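Ellenon open house, quick notes before I forget it all

Parking was a mess. Over 200 cars and one gate open, so leave early if you go in July when they do the next one. Free shuttle from the lower lot but I never saw it, walked up the hill instead.

Started in the old dye house. Best part of the day for me. Chia-hao Chien did the talk, very clear, no slides. The vats are from the Pendow mill, bought when it closed, and they still use 6 of them for wool. Indigo smell gets in your coat and stays there. Asked about the madder, he says the roots come from a farm up the valley and the color changes every year, they just live with it.
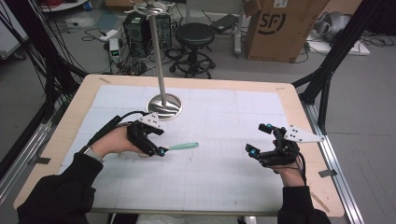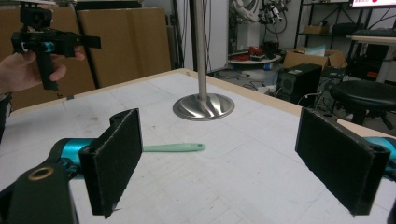

Then the weaving shed. LOUD. Take the ear plugs at the door. Two Muster looms going, the third was down for a belt. Blankets are $400 which I get, after seeing the work, but no. Bought a bag of seconds yarn insted, dark green, one knot in it so far.

Lunch was soup in the yard. Barley, fine, long line. Ate standing up.

Missed the spinning demo, the map has it in the wrong building. Go to the one behind the boiler room, not the one marked Su on the sign. Also the shop closes before the tours do so buy frist if you want anything.

Would go again, better shoes next time.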